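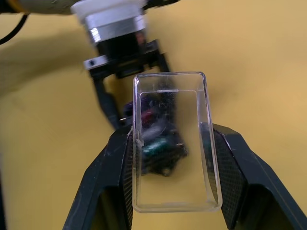
**Pesturau** — Dimanche, 21 h 40

Pas d'accord avec le choix de la boîte transparente. Pour une démo devant le jury ok, c'est joli. Pour apprendre une tâche à deux bras en un semestre, vous vous compliquez la vie. Les reflets changent dès qu'on bouge une lampe.

---

**wanness_b**

> Les reflets changent dès qu'on bouge une lampe

Ben justement. Le sujet du club c'est « ranger de petits objets dans un contenant transparent », c'est écrit dans le règlement, page 2. On peut pas prendre du carton parce que ça nous arrange.

Et le fond jaune mat aide pas mal. Avec la nappe grise de mars on perdait le bord de la boîte une fois sur deux.

---

**Faken**

État des lieux pour ceux qui étaient pas là :

- 2 223 essais enregistrés en tout
- 1 246 gardés après tri
- 178 à revoir, surtout des débuts coupés trop tôt
- le reste poubelle (prises ratées, opérateur qui rigole et lache la manette, etc.)

Bras 1 tient la boîte, bras 2 apporte les objets. On reste là-dessus jusqu'au concours. SVP ne changez plus les rôles en cours de séance, ça fait deux fois.

---

**devadiga_club**

Question bête : les objets, on les prend toujours en paquet ? Moi j'aurais fait un par un. Plus lent mais au moins on sait ce qui est dans la pince.

---

**wanness_b**

En paquet ça rapporte plus de points. Temps limité.

---

**devadiga_club**

Oui enfin ça rapporte plus de points si ça rentre. Jeudi j'en ai ramassé la moitié sur la table.

---

**Pesturau**

+1 un par un. Et tant qu'on y est : qui a touché au serrage du bras 1 ? La boîte doit être pincée des deux côtés sans plier. Trop fort, le plastique se déforme et la caméra de poignet voit n'importe quoi au travers.

---

**Faken**

C'est moi pour le serrage. J'ai baissé un peu, c'est noté dans le cahier. Enfin je crois que c'est noté.

---

**Pesturau**

C'est pas noté.

---

**Faken**

Bon. Je note.

---

**wanness_b**

Pour revenir au paquet, compromis : on garde les essais en paquet qu'on a déjà, et toute la séance prochaine on fait que du un par un. Après on entraine les deux modèles et on compare. Même boîte, même fond, même hauteur de caméra. Si le un par un gagne je dis plus rien.

---

**devadiga_club**

Ça me va. Par contre comparer 1 246 essais avec ce qu'on fera en une aprèm, c'est pas une comparaison. Faut tirer le même nombre des deux côtés, au hasard.

---

**wanness_b**

Oui ok bien vu

---

**Pesturau**

L'an dernier on avait fini à 2 716 essais et le modèle était pas meilleur, donc le nombre… je dis ça. On avait surtout des gens différents aux manettes, chacun son style. Un qui arrive par la gauche, l'autre par dessus, le robot hésitait au milieu.

---

**Faken**

Alors on fixe une règle d'approche ? Proposition :

1. bras 1 prend la boîte, la monte, ne bouge plus
2. bras 2 vient par dessus, jamais par le côté
3. ouvrir la pince seulement une fois les doigts sous le rebord
4. ressortir droit, puis stop enregistrement

Le 3 est celui qu'on rate.

---

**devadiga_club**

Le 3 je suis contre pour les objets longs, ça coince avec les doigts dedans. Mais on peut tester.

---

**Faken**

On teste. 14 h, salle habituelle. Amenez le cahier et la multiprise, la nôtre a disparu.

---

**wanness_b**

je prends la multiprise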